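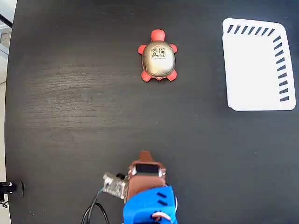

My sister gave up on the town library last March. She had gone in for a picture book and found the door locked at ten to four, with a card in the window saying the new hours were now the only hours. She lives three streets away. She buys second-hand now, or does without.

I don't blame her, but I think the council is wrong to treat people like her as proof that the library isn't wanted. The visitor numbers have fallen, and the report to councillors says so in its second paragraph. It doesn't say until page 9 that opening times were cut first. If you shut a chip shop at teatime it will sell fewer chips.

The Toratden branch used to open until seven in the evening on two nights a week. Those were the nights when people with jobs went. Now it closes at half past three, so the ones who can use it are the retired, parents with very small children, and anyone out of work. All of them should have a library. So should a girl of fourteen who shares a bedroom and has nowhere quiet to revise, and school finishes at twenty past three.

The usual answer is that everything is online. Some of it is. I renew my own loans on my phone and I wouldn't go back to queuing. But the council has moved its housing forms online as well, and the bus pass forms, and for a good many people the library is where the computer is. Trurnen, the next branch along, has 3 public machines. One has been waiting for a part since the autumn.

Bindu Kurup wrote to the local paper in the winter to argue that the money would be better spent on home delivery, with a van and a phone line. It was a fair letter and I agreed with half of it. Delivery is a good thing for people who can't get out. For everyone else it takes away the reason for going, and a child doesn't find a book about volcanoes by ringing up and asking for one. She finds it because it was next to the one she came in for.

There is also the matter of heat. I'm told it is a poor argument for a library that people sit in it to keep warm. I can't see why. We pay for the heating anyway, and a person who comes in for the radiator may well pick up a newspaper.

What would it cost to put the two evenings back? The council's own figure is nearly £20,000 a year, most of it wages. That is a real sum and I don't pretend otherwise. It is also less than was spent on the last set of signs for the ring road — signs which, as far as I can tell, point to the same places as the old ones.

Put the evenings back for a year, tell people you have done it, and then count the visitors. If they still don't come, I'll read the next report with more patience.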